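2025-01-31

# Skitville linen drive moves to folding tables ahead of spring handout

SKITVILLE — The household linen drive run out of the old McIntyre building has taken in 3,000 towels and cloths since it opened in September, and the work has now shifted from collecting to folding.

Donated pieces are washed off site in Heltance and come back in mixed bags. Each one is laid out on a wood-topped table, smoothed, folded and put with others of its size. Plain gray cloths have been among the most common donations, along with kitchen towels and washcloths in assorted colors.

The folding method is simple. A cloth is spread flat first, with the far edge straight, and the near edge is brought up to meet it. Bunched edges are pulled smooth before the second fold, as a crease left inside makes the finished stack lean.

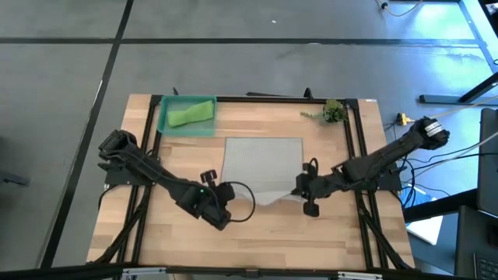
## What goes into a bundle

Each household bundle holds 15 pieces. The drive has finished 248 bundles so far and plans to hand them out in Skitville and in the neighboring town of Romance. Families sign up through the town office and don't have to show proof of income.

Bundles are mixed on purpose. A typical one has bath towels, hand towels, dish towels and a few smaller cloths for cleaning. Matching sets are kept together when they arrive that way, but most donations come in as single pieces.

Color has made the sorting easier. Bright cloths are easy to pick out of a bag and tend to get folded first. Grays and whites take longer, and patterned towels are checked on both sides before they are placed in a bundle. On the tables, a gray-and-white towel with a small rounded pattern may lie next to a lime-green cloth still in a heap, with a shallow plastic bin behind them.

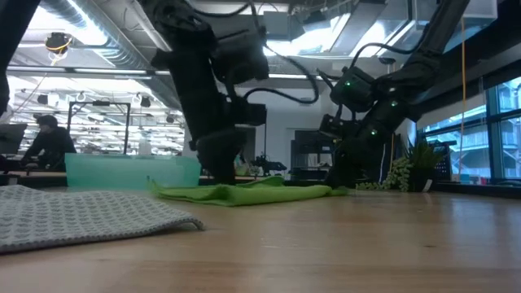
## Donations still open

The drive will accept linens through the end of the winter. Towels, washcloths and dish cloths are welcome in any color. Small stains are fine, but pieces with holes or loose hems are set aside and cut up for rags. Pillows, mattress pads and rugs can't be taken.

Nearly 840 pieces are still waiting to be folded. Bath towels are in shortest supply, and larger households may receive their bundles later than others for that reason.

Drop-off is at the side entrance of the McIntyre building during regular town office hours. Donors are asked to use tied bags and to keep wet items out of them. A second drop-off point is planned for Heltance, but the location has not been set.

Pickup times for the first bundles will be posted at the town offices in Skitville and Romance.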